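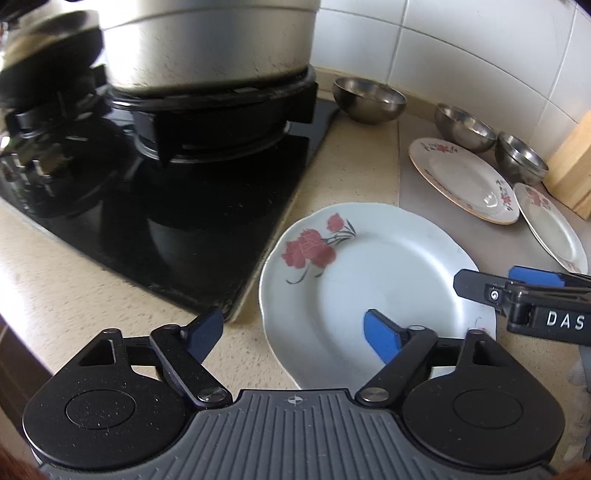
Blue pads at the rim of a floral plate, second gripper coming in from the right.

Gripper upkeep at the kitchen bench

We run a pair of hand-held grippers from Zolleck, and this page is about keeping them in working order. The sales sheet calls them maintenance free. I have my doubts about any tool with screws in it, and after a season in the kitchen I have more of them.

The dust
Both round housings collect it, and the black finish shows every speck. Wipe with a dry cloth before each session. Grikudar sells a cleaning kit for this. I tried one, and I could not tell the result from what an old T-shirt does.

The pivot screws
Two silver ones near the middle, where the linkage arms meet the body. The manual says to check them every 4000 cycles. Fine, except that the gripper has no cycle counter, so somebody has to guess. We check them every Saturday instead and put a paint dot on any screw that has moved. If one has backed out, snug it down and work the handle a few times. It should swing freely with no side play. Too tight is worse than slightly loose, in my experience, and takes longer to notice.

The blue finger pads
These do the real work and they wear out first. Szűcs claims its replacement pads last three times as long as the stock ones. Our first set of theirs did not, though to be fair it spent most of its life on glazed plates and steel bowls. Clean with warm water and a drop of dish soap, and let them dry before they go back on. Anything oily near the stove ends up on the pads sooner or later, and a greasy pad on a scalloped rim will slip.

Lining up
Close the fingers slowly and look at whether the pads meet flat. If one touches early, reseat it before blaming the arms. I have seen people take a whole linkage apart over a pad that was not pushed home.

After a hard knock
Stop and check both arms against each other. Emitico quoted us 90 dollars for an inspection, shipping extra, and the report we got back said "within tolerance" with no measurements attached. We have done our own since November - a straightedge, a flashlight and a bit of patience.

Spare pads are in the drawer with the small screwdrivers. Please write down what you take.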